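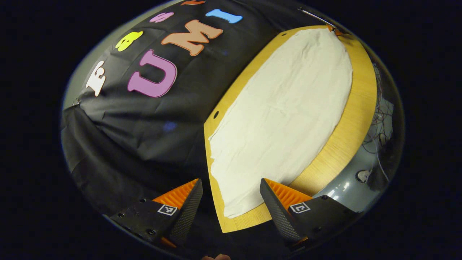

Brelby – second walkthrough, court and custody suite sets, Dostden unit
Checked by Hazel Lindqvist, Thursday, 7.15 am start. Khải Bùi along for the electrics. Pullus episodes 3 and 4.

OK = fine to shoot. FIX = before call. HOLD = do not use until signed off again.

ACCESS AND ESCAPE

Main doors, scene dock – OK. Opens full width, bar works. Sign back up after last time.

Side door by make-up – FIX. Costume rail across it again. Moved it myself, it will be back by lunch. Tape on the floor please, proper hatching, a polite note did nothing.

Corridor behind the courtroom set – FIX. Should be clear the whole way round. Two flats leaning and a dolly track case. Could get past sideways. Not good enough with supporting artists in.

Capacity – limit for the stage is 300, cast and crew and everyone. Public gallery day in ep 4 will get close to it once you add crew. Kyung-hwa Min has the crowd list and is to give me a headcount the evening before, not on the morning.

Exit signs inside set – HOLD for gallery scene only. The two real ones are hidden by the panelling. Director doesn't want them in shot, understood, but then we need a marshal on each gap with a torch and nothing else to do. Names to me. I have no names yet.

Assembly point – OK. Car park, far fence. Call sheet still gives the old one by the gate, change it.

COURTROOM SET

Judge's bench, steps – FIX. Third tread moves. Screwed not glued I think. Our judge is in long robes and comes down it at speed in the walk-out.

Bench top rail – OK.

Dock, glass – OK. Checked all the clips. Door catch sticks from the inside, so nobody gets shut in between takes. Door stays open unless rolling. Told the third AD, will tell her again.

Witness box – OK. Bit of a wobble side to side, within reason. Sandbag it.

Public gallery, raised seating – HOLD. Load certificate is for the old layout, 28 seats. There are more rows in now. Huệ Diệp says art dept asked the contractor for a new one and it's coming. Until it's in my hand no one sits up there, not for camera rehearsal either. Went up by myself, felt solid, means nothing.

Gallery handrail – FIX. Short at the left end. Gap a grown man could step through.

Backing cloths and drapes – flame cert seen for all the big ones, OK. Small pieces brought in late have no tag. Find the paperwork or get them sprayed and tested, Xuân Trương has the kit. Do a burn test on an offcut outside, not on the stage like last series.

Carpet edges – FIX. Lifted by the clerk's table. Gaffer's lot had a cable under it, now the cable's gone and the lump isnt.

CUSTODY SUITE SET

Cell doors – FIX. Heavy, real steel on two of them. No finger guards. There's a slam in ep 3, scene with the solicitor. Rehearse with the dummy door first. Agreed with stunts on the phone, want it written down.

Cell lock – OK. Dead lock taken out, only the sound of one now (nice job).

Bench beds – OK.

Ceiling pieces – two wires each, OK. Third piece is on one wire and one bit of rope. FIX today. Not tomorrow.

Ventilation – poor. With the lid on and lamps up it gets hot in there very fast. Lid off between set-ups, water nearby, max four people in the cell including operator. Somebody will say five. Four.

ELECTRICS (Khải's notes, I have tidied them)

Distro boards – OK, tested, labels on.
RCDs – one slow to trip, swapped while we stood there. OK now.
Cable runs – ramps missing at video village. FIX.
Practicals on set – desk lamps in the courtroom, one with cracked base, out of use, he's taken it away. Rest OK.
Heaters in green room – one with no test label. HOLD. Don't plug it back in because it's chilly.
Charging station – batteries being charged on a cardboard box. Move to the metal shelf. FIX. Third time of writing this.

WORKING AT HEIGHT

Lighting grid – roughly 300 kilos under the allowed load as hung, so OK, but any extra lamp goes past Khải first.
Ladders – one tagged out and still in use. Tag was turned round to face the wall. I have sawn the ladder in half.
Tower – OK. Brakes on when I got there, good.
Hard hats under the grid during rig – seen on most people. Most isn't all.

PROPS AND WEAPONS

Evidence table, ep 4 – knife is rubber, checked in the hand. Hero knife is blunt metal, locked, signed in and out by Huệ only. OK.
Prop pistol – does not leave the armourer's box without the armourer. He wasn't in so not inspected. HOLD until he is.
Broken glass for the cell scene – sugar glass, OK. Sweep between takes, there were bits left from the test.
Fake legal papers – not strictly mine, but Kyung-hwa asked. Legal want all real-looking addresses and case numbers cleared before they're near a lens. After the fuss over the Lagos episode I'd rather not be here for another round of it. With clearance, not with me.

FIRST AID AND FIRE

First aider on call sheet – yes, OK. Is the same person down as driver? Looks like it from the sheet. Can't be both. FIX.
Kit – eye wash out of date end of June. Order now.
Extinguishers – all present, one being used as door stop (side door, see above). Back on its hook.
Fire blanket in catering – OK.
Alarm – tested 7.40, heard everywhere exept inside the custody set with the lid on. Marshal outside the cell whenever lid is on and people are in. Add to the risk assesment.

WELFARE

Hours – turnround looks tight for the make-up team on the gallery day. Raised with production, waiting.
Toilets – fine. One lock broken.
Intimacy and restraint scenes – the handcuffing in ep 3. Cuffs have the safety release, tried them on myself, OK. Key on the standby's neck, spare key with the AD. Spare was in a drawer in the office. No use there.

COMMENTS

Khải – happy with power overall. Wants half an hour on stage without anybody building so he can trace the run behind the jury box. Give it to him at lunch.

Huệ – gallery contractor rang while we were walking, says certificate by end of day. Will forward. She'd like it noted the extra rows came from a script change and not from art dept. Noted.

Xuân – has spray for the small drapes, enough for most, more ordered.

Kyung-hwa – can we shoot the wide with the gallery empty and fill it later? Yes from me, as long as the empty gallery is really empty, no runner up there holding a reflector.

SUMMARY FOR CALL SHEET

Courtroom floor – can shoot once bench step and carpet are done.
Gallery – closed.
Custody suite – can shoot when third ceiling piece is rewired and fingers guards on.
Pistol – not on set.

Back round at 4 pm to look at the FIX items. Leave the side door clear please.

H.L.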